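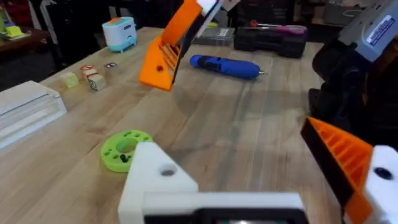

Assembly Bench Assistant (part-time), Stustari Workshop

Stustari is a small workshop where we put together printed parts for teaching kits. We are looking for one person who likes to work with the hands and can sit at a wooden table for some hours with small things.

What you will do

You take printed discs and other plastic parts, check the holes, clean them if there is a rest of material inside, and set the pins. After this you close the parts with screws and put them into the boxes for the Prandard kit. In the last school year we have sent out 2,603 kits, and before the summer the orders are always more. You will also write down which parts are bad, so that we can print them again.

What we ask

You have steady hands and good eyes (glasses are fine).
You have used a powered screwdriver before, or you want to learn it in the first week.
You can read a simple drawing.
You tell us when something is broken. We will not be angry.

A diploma is not needed. English on a basic level is enough, many of us speak it as a second language.

What we offer

The work is 126 hours in total, from July, in shifts of four hours. The morning shift begins at 8:30. We have two places near the window, and coffee is free. Travel by bus is paid back if you keep the tickets.

How to apply

Please write a short letter to Sidra Magsi at the Stustari office and say which hours are good for you. If you have made something yourself, you may add a photo of it. Everyone who writes will get an answer. We invite people for a trial of one shift, and this shift is paid too.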